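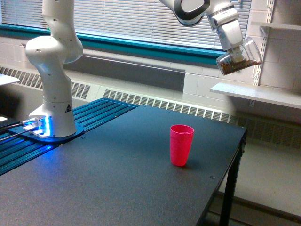
*Texto: Maxence Besnard · Traducción revisada por el autor · Julio*

## El café que se tuesta en el patio

Llegué a casa de Oranuch Khunthong a las seis de la mañana, con la intención de hablar de precios. Ella quería hablar de la lluvia. Había llovido tres noches seguidas y el grano extendido en el patio no secaba bien.

Tanasarn es un pueblo de montaña, a 1.030 metros de altitud, y vive del café desde hace unos 40 años. Antes se cultivaba col. Las primeras plantas las trajo el suegro de Oranuch en un saco de arroz, y de ellas todavía quedan algunas detrás de la escuela, muy altas, porque ninguna persona de la familia se atreve a podarlas.

La mayoría de los vecinos vende la cereza fresca a Postance, una empresa que la recoge con camión al final de la tarde. Oranuch prefiere guardar una parte y tostarla ella misma en una sartén de hierro, sobre leña. El resultado es irregular – ella lo reconoce sin vergüenza – y tiene un sabor a humo que a mí me gustó mucho y que a mi fotógrafo no le gustó nada.

El año pasado tostó 900 kilos. Casi todo se quedó en el valle, en las tiendas y en el mercado de Lusia, donde se vende en bolsas de papel cerradas con una grapa.

Le pregunté si pensaba comprar una tostadora eléctrica. Me contestó que primero quería un techo para el patio, y volvió a mirar las nubes.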